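Can a machine do your kitchen chores yet?
Tips for the counter, the sink and the bench
By Branislav Michalík

Readers write in about this more than about any other subject, usually after seeing a video of an arm folding a towel. The short reply is that a few chores are close, most are not, and the way you keep your counter makes more difference than the machine you might one day buy.

Start with clearing the counter. A person does it half asleep. For a machine it is a string of separate jobs, and each item asks for a different grip. An egg needs a light touch. A drinking glass needs a firm one, and many cameras have trouble finding the sides of clear glass at all. A shiny bowl throws back reflections that change every time the light does.

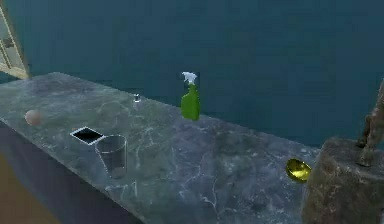 Egg, tray, glass, spray bottle and bowl on a marble counter, in simulation.

Much of the practice is done in simulation like this, where a dropped egg costs nothing and the same counter can be reset all night long. The results carry over to a real kitchen only in part. My own kitchen has crumbs, a wet sponge and a radio cord, and those are the things that trip up a program.

What you can do now, machine or no machine:

Keep clear glass away from the front edge. It is the first thing an elbow finds.

Give eggs a carton or a cup. An egg on bare stone will roll if the counter is even slightly off level.

Store spray cleaner upright with the nozzle turned off, and move food before you spray. Check the label before using anything on marble. Vinegar and lemon will etch it.

Leave some open space between items. You will wipe more often if you don't have to move everything first.

Wiping is the chore I would hand over first. The surface is flat, the motion repeats, and a missed spot does no harm. Tatano, a small shop that fits out canteen kitchens, tried a wiping arm on one steel bench in December. It covered the bench well enough when the bench was bare. With dishes out, someone had to clear them by hand, and that was most of the work.

Knives are another matter. I would not let a machine near a loose blade in a home with people walking through, and I would not leave one standing around for a person either.
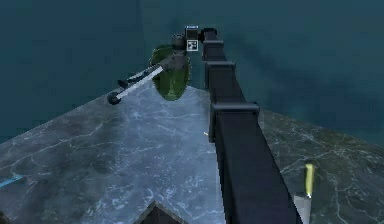

Simulated robot arm over a marble tabletop, with a yellow-handled knife at lower right.

Knife habits worth keeping:

Wash knives one at a time and put them straight in the block or on the rack.

Never leave one in a sink of soapy water.

Carry it point down, blade facing behind you.

For shop floors the picture is better. At Havlíček, where I worked before I started this page, a machine loaded 247 parts on a Monday shift with 2 stops. Every part was the same shape and came in on the same tray. Kitchens don't work like that – nor do most garages.

If you are tempted to buy something, ask the seller what happens when an item is out of place, how the gripper is cleaned, and who fixes it. Then ask to see it work on your dishes. Until then, a cloth and a dish rack will cover it.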